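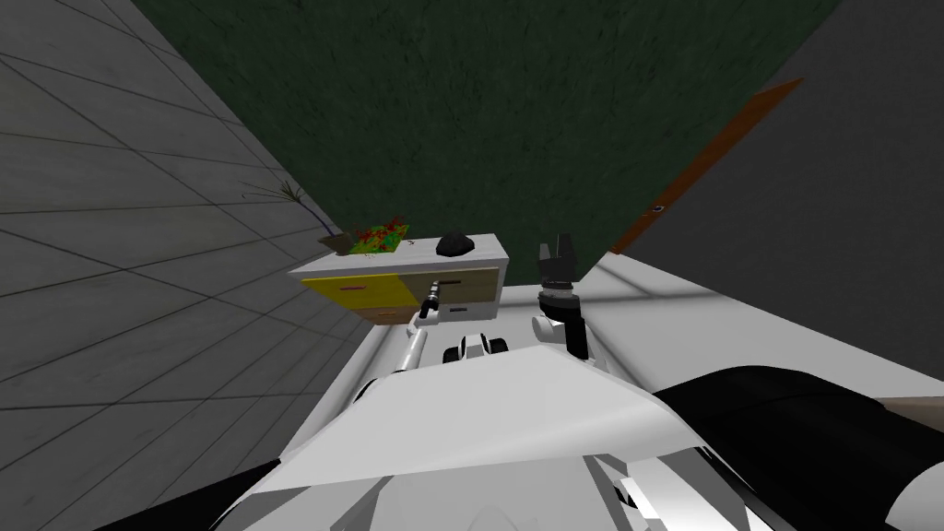
Llevo desde enero haciendo pan con masa madre y todavía no se me ha pasado la fiebre. Al contrario: cada semana encuentro una cosa nueva que probar, una harina que no conocía, un molino pequeño que envía sacos a casa, una forma distinta de plegar la masa. Mi familia ya ha aprendido a no preguntarme qué tal ha salido la hogaza si tiene prisa, porque les enseño la miga, la corteza, la base y hasta la bolsa de la harina.

Varias personas me habéis escrito pidiendo que cuente cómo lo hago ahora, después de tantas vueltas, así que hoy toca eso. No es una receta definitiva (la cambiaré en cuanto publique esto, me conozco), pero es la que más alegrías me está dando.

Empiezo por la masa madre, que en mi casa se llama Talpur. El nombre se lo puso Talha Baloch, que fue quien me regaló el primer tarro. Me lo dio envuelto en un paño, con una nota escrita a mano que decía "dale de comer y no la mires tanto". La primera parte la cumplí. La segunda, ni de lejos: me pasé el primer mes levantando la tapa cada hora, oliendo, poniendo gomas elásticas en el cristal para medir cuánto subía.

Talpur come centeno integral y harina de trigo a partes iguales, con el mismo peso de agua. Cuando no voy a hornear vive en la nevera, y la noche anterior la saco, tiro casi todo y me quedo con una cucharada. Por la mañana está llena de burbujas y huele a yogur y a manzana. ¡Qué olor! Si huele a quitaesmalte es que tiene hambre, y entonces le doy otra comida antes de usarla. Con el descarte hago tortitas, galletas saladas y una especie de crêpe gorda con cebolla que merece su propia entrada.

La masa de diario lleva trigo panificable, un puñado generoso de espelta integral, agua, sal y 100 gramos de masa madre. Mezclo primero la harina y el agua, sin amasar, hasta que no quede nada seco, y lo dejo reposar tapado mientras desayuno. Ese reposo me cambió la vida panadera. Antes me peleaba con una pasta pegajosa que se me subía por los brazos, y ahora vuelvo a la cocina y encuentro una masa lisa que se estira sola. Luego añado la masa madre, aprieto con los dedos mojados para que entre bien, y al final la sal con un chorrito más de agua.

Después vienen los pliegues. Hago cuatro tandas, separadas por media hora, y entre una y otra sigo con mis cosas. Coges un borde, lo estiras hacia arriba sin romperlo, lo doblas sobre el centro y giras el bol. En la primera tanda la masa se desparrama; en la cuarta tiembla como un flan y tiene esas burbujas debajo de la piel que dan ganas de llamar a alguien para que venga a verlas. A veces he llamado.

Lo que más me costó entender fue la fermentación en bloque. En los libros te dan horas, y yo seguía las horas con una fe enorme, y me salían ladrillos en invierno y charcos en agosto. Clyde Strickland, que da clases de pan en Pirnlow y al que le debo muchísimo, me hizo guardar el reloj durante un taller entero. Nos puso a tocar la masa, a mirar los bordes, a mover el cubo para ver si bailaba. Salí de allí con harina en las pestañas y una felicidad tremenda. Desde entonces apunto la temperatura de la cocina, eso sí, porque soy incapaz de no apuntar algo.

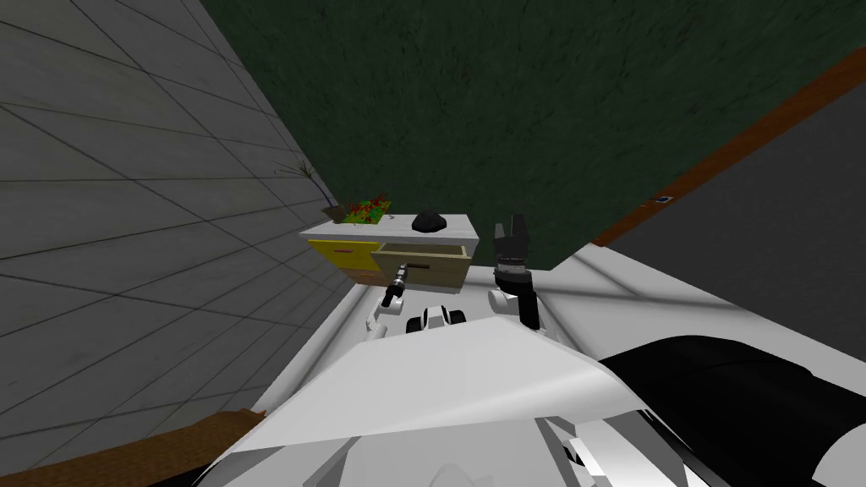

El formado me sigue pareciendo lo más difícil y también lo más bonito. Vuelco la masa sobre la encimera con muy poca harina, la recojo en una bola floja, la dejo descansar un rato y luego le doy la forma final, tirando de ella hacia mí con las dos manos para que coja tensión. Si se rasga, paro. Antes insistía y la estropeaba más. Va al cesto con el cierre hacia arriba, espolvoreada con harina de arroz, y directa a la nevera hasta el día siguiente.

La noche en frío le da al pan un punto ácido que me encanta, y además permite hornear cuando a una le viene bien. Yo lo hago a primera hora, en pijama, con la olla de hierro ya dentro del horno calentándose al máximo. Corte decidido con la cuchilla, un poco inclinada, tapa puesta y veinte minutos sin mirar. Cuando quito la tapa y veo que ha abierto — y eso que ya van muchas hogazas — se me escapa un grito cada vez. Lo dejo otros veinticinco minutos destapado, hasta que la corteza se pone de un castaño bien oscuro. Me gusta más tostado de lo que suele verse en las panaderías de mi barrio.

Y luego hay que esperar a que se enfríe, que es una tortura. La corteza cruje sola encima de la rejilla, toda la casa huele a gloria, y la miga todavía se está asentando. Yo aguanto una hora. Dos, si me voy a la calle.

Sobre las harinas: ahora mismo estoy enamorada de una de trigo antiguo que muele Cirolus. Absorbe agua como una esponja y deja una miga cremosa, casi amarilla. La de centeno de Zirnent también me gusta mucho, aunque con ella conviene ir con calma y no pasarse de cantidad, que la masa se vuelve barro enseguida. Las guardo en botes de cristal, en el armario más fresco, con la fecha de compra en la tapa.

La próxima prueba es un pan con nueces y pasas remojadas en té. Ya tengo las nueces peladas y a Talpur fuera de la nevera, así que mañana os cuento en los comentarios cómo ha subido.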